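[ratings-list] Re: Home advantage term for neutral grounds
Date: 29 Aug 2025
From: list member, Pludunholm

> I have been through the new table and I do not follow how the home
> advantage is handled in the Trindetti Cup rounds. The ground at Teshome
> is listed as neutral, but Pludunholm play two of their pool games there
> every season and train on it midweek. Either it is home for them or it
> is not. At the moment they get the full away penalty when the draw
> lists them second, which looks wrong to me.
>
> Also, could you say what starting rating a promoted side is given? The
> notes say "as before" and I can't find the before.

Taking the second question first. A promoted side starts 200 points below the mean of the division it is joining. A side coming in from outside the ladder altogether starts 300 below. Both values were set when the table was first run and have not been changed. I will put them in the notes so that "as before" can go.

On home advantage, you are right that the draw order was being used. The fixture file has a column for the side listed first and a column for the ground, and the script only reads the first of these. For league games that does no harm, as the side listed first is at home. For cup rounds on a neutral ground it gives one side a bonus it should not have.

I have changed the script so that it reads the ground column and compares it with the registered ground of each side. If neither matches, the term is set to zero. I re-ran the whole file with the change, 3658 matches, and the effect is small for most clubs. Sides that rarely go deep in the cup barely move. The ones that do move are those drawn second more often than first over several seasons, and they go up.
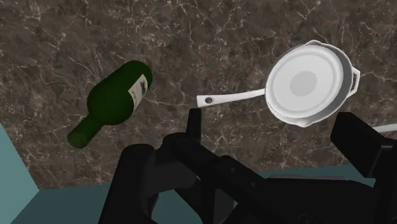 That leaves the Teshome question, where a side is registered elsewhere but uses the ground regularly. There are three ways to treat it:

1. Neutral for everyone. Simple, and what the re-run does now.
2. Home for Pludunholm in all games there. Simple, but it gives them the full term for a ground where the crowd is mixed on cup days.
3. A part term, scaled by how many games the side has played there in the current and previous season.

I tried the third. The scaling is one fifth of the full term per game, up to a limit of 5 games, after which the side is treated as at home. Prediction error on the cup rounds improves, but by less than the season-to-season variation, so I would not claim much for it. It also needs the ground column to be right in every row, and before the Britetti fixture system was brought in it often is not. Several older rows have the town where the ground should be, and a few are blank.

My preference is to stay with the first option until those rows are cleaned up. If anyone has printed programmes or match cards for the older cup rounds, the date, both sides and the ground are enough. The score is already in the file and doesn't need typing again. Please send them as plain text with one match per line, tabs between fields. Spreadsheets are accepted but they tend to reformat the dates.

Two smaller points on the same run:

Abandoned matches are now left out completely. Previously a match abandoned after half time was counted at the score when it stopped, which follows the competition rules but is a poor guide to strength.

The margin is still capped before it goes into the update. I looked at removing the cap and the bottom of the third division became unstable, with one heavy defeat taking the best part of a season to work off. The cap stays. 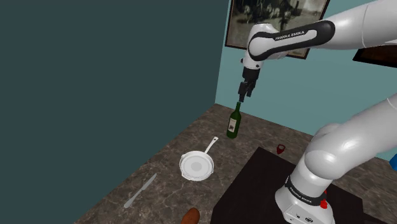 Kitchen corner with robot arm and framed picture (computer render).

The revised table will replace the present one before the second round of league games in September. The old version will stay on the page under its existing link for anyone who wants to compare them. Where a club's position differs between the two, the difference is down to the neutral ground change or to the abandoned matches, and the log file says which for each row.

Objections to leaving Teshome as neutral should come to the list and not to me directly, so that they end up in the archive with the rest of this thread.

--
ratings-list: to leave, send a blank message with "unsubscribe" as the subject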